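4.2 The open day

The laboratory evaluation in Section 4.1 was carried out under conditions we chose ourselves, which is a comfortable way to evaluate anything. The open day in May was less comfortable. Vollerard opens its Sernia building to the public one Tuesday a year, and the two-armed cell was put on the program between a talk on warehouse lighting and the sausage sizzle. We were given a slot of 38 minutes and used it to collect observations on how untrained visitors read the robot's intentions, a question the first reviewers of our pilot had described as "perhaps not urgent."

The cell ran the Plovar controller with the same settings as in Section 4.1. Tasks were drawn from the household set: moving kitchen items, handling things in and beside a divided bag, and picking up small objects from the table. Gündoğdu operated the cell and Aguirre narrated. Koo stood at the back with a clipboard and was asked twice where the toilets were.

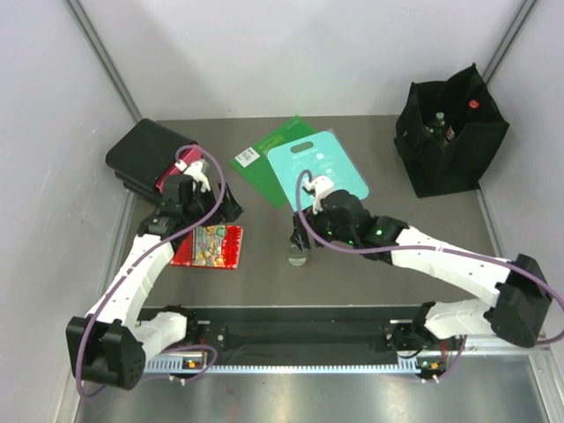
Figure 3. The two-armed cell during the open day. The right gripper is over a small clear round object; the bag of bottles is at upper right.

Sixteen visitors agreed to take part. Each was asked, at moments of Koo's choosing, to say aloud what the robot was going to do next. Answers were written down word for word and later coded by Ladefoged and Šimek, working separately, as correct, incorrect or unrelated. The third category was added on the day. It covers replies such as "it's thinking about lunch" and one lengthy account of a dishwasher repair in which the robot did not feature.

Visitors were good at naming the object the robot would go for and poor at naming the moment it would go. Most took any pause as a fault. When an arm stopped above the table for longer than a breath or so, someone would offer to help it, and a retired machinist went as far as rolling up his sleeves. Gündoğdu's standard reply, that the arm was planning, was received with the politeness people normally save for tradesmen who say the part is on order.

Predictions about the bag were the weakest. Four visitors declined to guess at all once the discussion turned to bottles, saying that they couldn't see in properly from behind the barrier. We think this is a fair objection. The wrist view had been available on a side monitor from the start, but we had placed the monitor facing the operator, where it was of great benefit to the one person who already knew the plan.
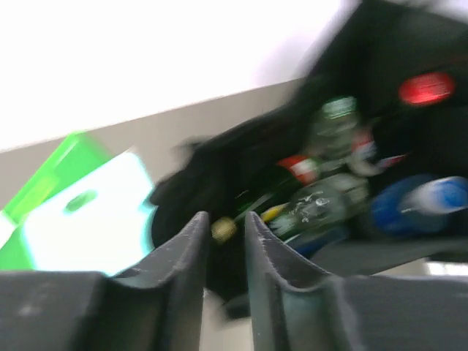
After Aguirre turned the monitor around, the remaining visitors gave answers more readily and with more confidence, though the sample is far too small to say whether they were any better. Two of them argued with each other about which item should come first. Both arguments were sounder than the ordering in our own task script, which had been written by the second author on a train, and we have since revised it.

The coders disagreed on four replies. Three were settled by talking them through. The fourth, "that one, obviously," could not be assigned to any object and has been left out of the tables.

Some limits should be noted. Visitors stood in a group and heard one another, so later answers can't be treated as independent of earlier ones. Aguirre's narration may have given away more than intended; on the recording she can be heard saying "watch this" before several of the moves. Šindelář, whose mobile base was being shown in the next bay, played music throughout, and parts of the audio had to be checked against Koo's notes.

We return to the matter of pauses in Section 5, where the planner is given a small idle motion to make while it waits.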